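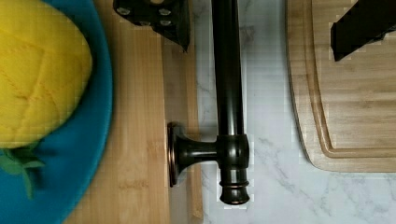
Play food on a blue plate, training kitchen, Hagedorn

Progress report on the shared training kitchen, submitted to the Sarkix Fund
Period covered: from February to the date of this report, June 18, 2019
Prepared by Reinhold Böttcher, program manager

1. Furnishing of the kitchen

The counter area at the Hagedorn site is now in regular use for table-setting and meal-planning sessions. Two cutting boards serve as separate work places, so that one participant can plate a meal while another prepares the next. The plates are in different colors, blue and pale green, and participants are asked to match each plate to a written menu card. Play food is used in the first sessions of each course. Real ingredients are introduced from the fourth session onward.

Of the equipment grant of $3000, $2000 has been spent. The balance is reserved for a second set of plates and for replacement of the under-counter shelving, for which a quote from Hasell is still outstanding. 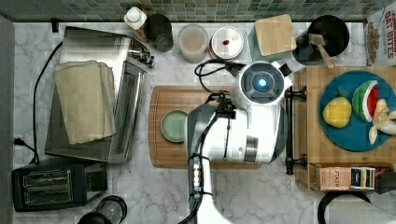 Storage along the back of the counter remains under review. Canisters and containers stand in one row against the tiles, next to the utensil crock, and the toaster oven and the two-slot toaster share the left side. Staff have asked that dry goods be moved to the wall cabinet before the fall course, leaving more of the marble free for work. Labels for the containers have been ordered.

2. Participation

In the reporting period 23 people enrolled and 14 completed the full course. Most of those who left early cited changes in work schedules. An evening course at the Jaltov site, with places for up to 14 participants, is in preparation.

3. Matters for decision

The Fund is asked to approve the carrying over of the unspent balance into the next period. A revised budget is attached as Annex B.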